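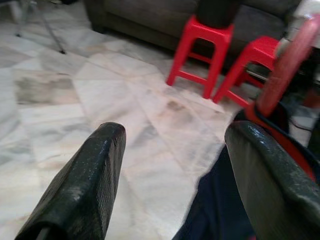 Marble floor in the living room, smudges that won't shift

Ratih Sutanto
Sep 23, 2025
We moved into the ground floor at Illwood in the summer and the living room is all big polished marble tiles, white and pale grey. Lovely to look at but I can't keep them clean. There are beige and brown smudges in the middle of the room and a darker grey patch over to one side. I mop twice a week with warm water and washing-up liquid. The smudges go faint and then they're back by the next morning. Do I need a proper stone cleaner or a machine polish? I have been quoted 1,098 for the whole downstairs, which is more than I want to spend.

justby_dan
Stop using the washing-up liquid. It leaves a film and the film picks up everything off your feet. Rinse with plain water two or three times over a few days and see what is left. Most of it will go.

Nwosu
Agree about the film. I'd get a pH neutral stone soap as well. Don't use vinegar or lemon, whatever the cleaning videos tell you. It eats the polish and you end up with dull spots that no soap will fix.

tilerpete38
I lay floors for a living. A grey patch on one side of a ground floor room could be damp coming up through the bed, and in that case no cleaner will touch it. Tape a square of cling film over it, leave it 3 days, then look for moisture underneath. Do that before you pay anyone to polish.

justby_dan
Could be damp, could just be the stone. Some of it is mottled when you buy it. I wouldn't go frightening her.

tilerpete38
Not frightening anyone. It's a bit of cling film.

Ratih Sutanto
Thanks all. I have stopped the washing-up liquid. I'm not certain the patch hasn't always been there, as we had a rug on that side until last month. Another question while I'm here. We use red plastic stools in the living room, the ordinary kind with four straight legs and bars near the bottom, and they get dragged about all day. Will they scratch it?

Nwosu
The plastic won't, marble is harder than that. Grit caught under the feet will. Turn them over and wipe the feet when you mop. I stuck felt pads on mine but they came off within a fortnight.

skamine
Felt is no good on stools, it fills up with grit and then you have sandpaper. Rubber caps are better. Measure the leg first – I bought a bag of 8 and they were all too big.

Nwosu
Rubber can mark pale stone though. Get the clear ones if you do it.

Ratih Sutanto
Rinsed twice now. The brown smudges are fainter, the grout lines look better too. Grey patch is the same. Cling film is down and I've told everyone to walk round it.

tilerpete38
Good. Press the tape down on all four sides or it won't tell you anything. Post back when you lift it.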